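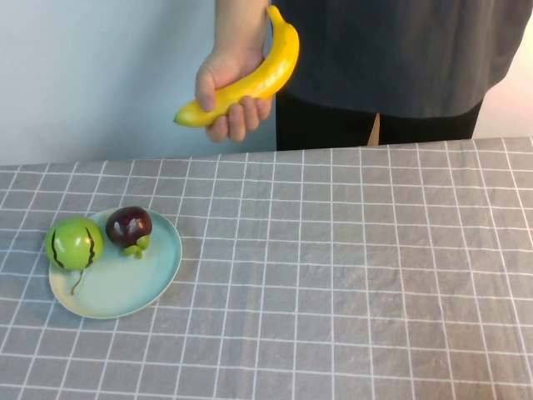

Looking for ideas on play fruit for a pretend grocery stand! We're setting one up for the kids at our community room in August and I'm having so much fun with it. I've got a checked gray tablecloth with thin white lines, which makes it easy to line up the "produce" in rows, and a toy banana that's bright, glossy yellow with a little dark tip at the stem. The kids grab it first every time. My trouble is that the smooth pieces get grubby fast with so many hands on them, and I'm not sure how to clean them without wrecking the color. Also, should I stick with all smooth fruit or mix in some bumpy ones? I'd love to hear what has worked for you!
Saron Habte

Oh, I love this! We ran a stand like that at the Nandell library for 2 summers and it was the busiest corner in the building. For hollow plastic fruit, use a soft cloth with warm water and a drop of dish soap, then wipe again with plain water and let it air dry on a towel. Don't soak anything with a seam or a hole in it (water gets inside and stays there, yuck). Skip the scrub pads too, they dull the shine.

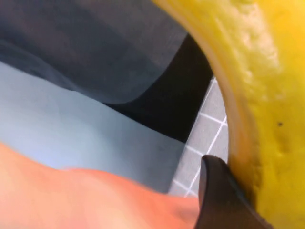

And yes, mix your textures! Little kids love feeling the difference between a slick apple and a bumpy lemon, and you can turn it into a game: eyes closed, hand in the bag, guess the fruit. Bumpy pieces do hold more dirt, so keep an old soft toothbrush for those and go in small circles. Foam fruit is a different story. Ours got tooth marks in the first week and we ended up pulling it all out.

One more thing, make price tags! We used index cards and let the kids set the prices. Somebody wanted 983 dollars for a pear and got a buyer.
Henok Gebretsadik

baby wipes work fine for us, and get paper bags so they can pack the groceries
Seyoum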